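We use cookies to remember your reading preferences. Accept all | Manage settings

FOOD SERVICE OPERATIONS
Unit 4: Bread service and baskets
Handout prepared by Vasanthi Seneviratne

4.1 Scope

This unit covers the choice, loading and care of table baskets for rolls and small breads. Bread plates, slicing and butter service are in Unit 2. Read the allergen notes from Unit 2 before the practical.

4.2 Basket types

Baskets used in dining rooms fall into woven, wire and moulded kinds. Woven baskets let some air through the wall, so the crust of a roll stays firmer than it would in a closed dish. They also let crumbs through. Moulded baskets are easier to wash but hold moisture at the bottom. Wire baskets drain and dry quickly, and they mark soft rolls.

Terms used in this unit:

Rim: the finished edge around the opening. On woven baskets it is often a braid thicker than the wall strands. It takes most of the handling wear.

Wall: the sides. A flared wall makes it easier for guests to reach in, but the basket takes up more table than its floor suggests.

Floor: the inside base. A ribbed floor holds rolls slightly clear of the surface and collects crumbs between the ribs.

Liner: a folded cloth or paper napkin. Use a liner for any bread with a sugared, seeded or oily crust.

4.3 Inspection before loading

Hold the basket up to the light and look along the inside of the wall. Narrow gaps between rows are normal. Broken strands are not. Run a thumb around the rim and reject any basket with a loose end. Tip it over and tap the base to clear old crumbs, then wipe the table where it will stand.
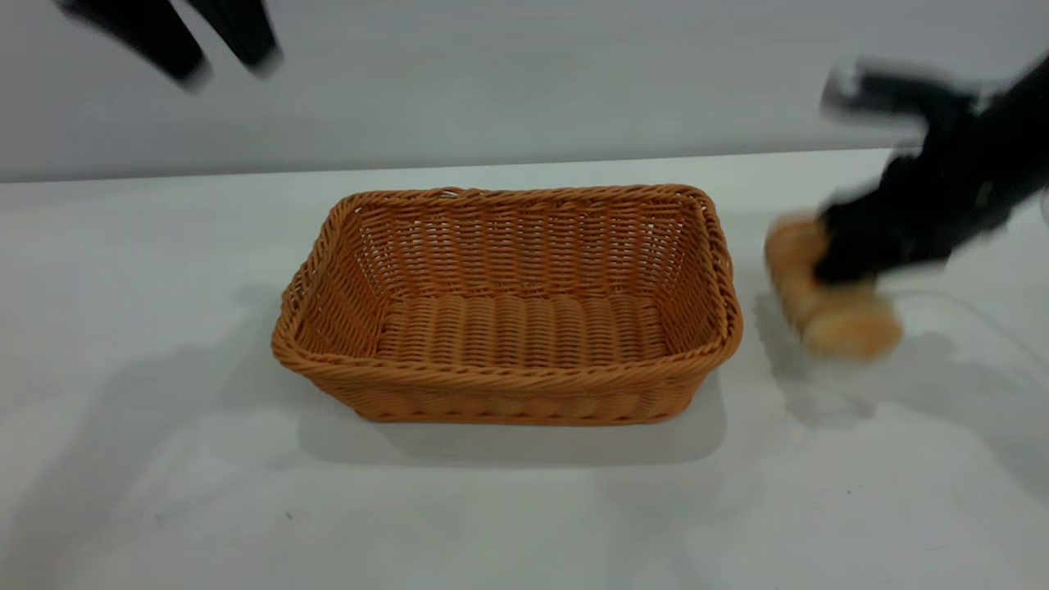
Course Notes, Volume 2, page 4

Wicker in a rounded rectangle, wider than deep, suits a table for four. The long side faces the guests so that the rolls can be set in a row. The example has a twisted braid at the rim and a ribbed floor with the ridges running front to back. It is unlined, and a plain crusty roll of the golden-brown kind can go straight into it. Soft rolls need a liner.

4.4 Loading

Place the basket in its final position first. A loaded basket should not be dragged across a cloth.

Set the first roll against a short side, top crust up. Work towards the other end. Rolls should touch lightly but not be wedged, or the crust will tear when one is lifted out. A second layer is acceptable only if the wall is high enough to hold it – the upper rolls should rest in the hollows between the lower ones.

Handle bread with tongs or clean gloves. Do not load rolls straight from the oven. Steam softens the crust and dampens the weave, and a damp basket will stain the liner.

4.5 Cleaning and storage

Brush out crumbs with a stiff dry brush, following the direction of the ribs. Wipe with a barely damp cloth. Do not soak wicker or put it through the dishwasher. Dry upside down on a rack, away from direct heat, and keep off the shelf until the underside of the braid feels dry. Stack no more than four high. Taller stacks press the flare out of the lower baskets and the rims lose their shape.

4.6 Before the October practical

Bring a dry brush and two clean cloths. Baskets and rolls are supplied. Each student will inspect, load and clear one basket, and record any fault by part: rim, wall or floor.

Comments

Ese Oyewole: In 4.5, is the limit of four for nested baskets only? Ours at Skonwood are straight-sided and don't nest.

Vasanthi Seneviratne: Nested only. Straight-sided baskets should sit side by side on the shelf.

Rezaul Khan: We line ours for every bread, crusty or not. Saves a lot of brushing, but the laundry goes up.

Mitali Navaratnam: Could the term list go on its own page for printing?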